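Jellidow churches to open their doors for a month of shared worship and hospitality

Eleven congregations become one long welcome this February, as the Jellidow Churches Fellowship launches its Open Table season

The Jellidow Churches Fellowship is delighted to announce that its Open Table season will return this February, and that for the first time it will take in every one of the town's member congregations, from the oldest parish church by the river to the newest fellowship, which meets in the hall at Jalta Road and has been singing there with great gusto since last spring.

Anyone who has lived in Jellidow for any length of time will know that its Christians come in a good many varieties. There are those who like their prayers printed and their hymns in four parts, those who would sooner wait in silence until somebody is moved to speak, and those who are not quite sure they have been to church unless there has been a drum kit. For many years these congregations have been on friendly terms, waving to one another across the car park and borrowing one another's chairs, while knowing surprisingly little about what goes on inside each other's buildings. Open Table began as a modest attempt to put that right, with just 3 churches taking part and a single pot of soup passed between them.

Last year 328 people came to at least one of the gatherings, and a good number of them told the Fellowship that they had never before set foot in a church other than their own. Some had not set foot in a church at all for a very long time, and they were every bit as welcome.

How the season works

Each gathering follows the same simple pattern. The host congregation holds a service exactly as it normally would, without trimming anything or dressing it up for company. Afterwards everybody sits down to a meal, and people from the host church talk a little about what they do and why they do it — why they kneel or don't, how they baptise, what the bread and wine mean to them, and which hymns they would be heartbroken to lose. Visitors are free to ask whatever they like. They are just as free to say nothing and have another helping of crumble.

There is no expectation that anyone will join in with a part of the service they are not comfortable with. Where a church has its own custom about who receives communion, this will be explained kindly at the beginning, and everyone may come forward for a blessing if they wish.

The theme chosen for this year is "Bread in the Wilderness", taken from the story of the manna in Exodus. Each congregation has been invited to explore it in its own way, through preaching, music, prayer or quiet reflection, and the Fellowship is very much looking forward to hearing how differently the same few verses can sound from one building to the next.

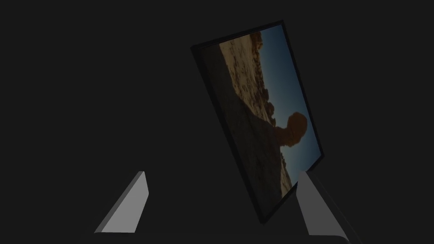

Meals and getting there

All meals are free, and a vegetarian dish will be served at every gathering. Evening services begin at 7 pm, with food from 8.15 pm, and those who can only manage one or the other should not feel in the least awkward about slipping in or out. Guests with allergies are asked to let the host church know a few days beforehand so that the kitchen can plan properly.

The Hashmi family bakery in the market square has very generously offered to provide bread for the whole season, as it did last year, and the Fellowship would like to record its heartfelt thanks. Thanks are also due to Bitix, the Jellidow minibus service, which will run a free round trip on each evening for anyone who would otherwise find it hard to get out in the dark. There are seats for 55 passengers across the evening's journeys, and places can be reserved through any member church.

Supporting the winter fund

A collection will be taken at each meal for the Jellidow Winter Fund, which helps local households with heating and food during the colder months. Last year's gatherings raised £2,821, a sum that went a good deal further than anybody had dared to hope, and the Fellowship is enormously grateful to all who gave. Giving is entirely optional — please do come even if your pockets are empty.

A spokesperson for the Jellidow Churches Fellowship said: "We have all grown rather fond of our own pews, and there is nothing wrong with that. But it is a lovely thing to be a guest in somebody else's church and to hear them pray in words you would never have chosen yourself. We do hope people will come along, bring a neighbour, and stay for the washing-up if they have the time."

A full programme, with details of step-free access and hearing loops at each building, is available from all member churches and from Jellidow Library. Enquiries from the press may be made through the Fellowship office at the Jalta Road hall, which is open on weekday mornings.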